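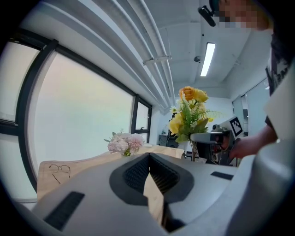
Follton Wildflower Club

Okay, a thread on pressing flowers, because I have spent the whole summer on it and I have to tell somebody! 1/10

I started in June with a phone book and a pile of bricks. First try: clover and a couple of buttercups from the lane up to Trodthorpe. The clover went brown. The buttercups came out so yellow I kept lifting the lid to look at them (don't do this, you'll crease the petals, ask me how I know). 2/10

Paper matters way more than I expected. Paper towels leave a bumpy pattern on anything thin. Plain newsprint is great. Blotting paper is even better, and Amparo Cáceres gave me a stack of old Halász sheets that I've been drying out and using over and over. Thank you Amparo!! 3/10

Pick late in the morning, after the dew is gone. I went out early once because the light was so pretty, and every single thing I picked that day got spots. Lovely walk, though. 4/10

Thick blooms are the hard part. Carnations, roses, anything with a fat middle. I slice them in half from top to stem with a craft knife and press each half face up. You get this amazing fan shape — I like it better than the whole flower now. 5/10

Change the paper after 2 days. Then leave it alone for another 7 at least. Poppies can come out sooner, daisies take forever. If a petal feels cool against your lip it's still holding water, so back it goes. 6/10

Color! Blues fade fastest for me, except larkspur, which just refuses. Whites turn cream or tan. Pale pinks are a gamble. Oranges and yellows hang on really well, and ferns stay green if you keep them out of the sun. 7/10

For mounting I use tiny dots of white glue on the end of a toothpick, on the thickest parts only. My Proletti album has heavy cream pages and it takes glue without buckling. I write the plant, the place and the date in pencil under each one. 8/10

Speaking of dates, the club's shared plant list hit 3,529 entries on 29 August 2020! The newest one is a scrappy little toadflax from the wall behind the Follton bus stop. I walked past that wall for years and never saw it. 9/10

Next up is seaweed, which you float onto the paper in a tray of water and I am SO excited. If you've done it, tell me what paper you used and whether your kitchen ever smelled normal again. 10/10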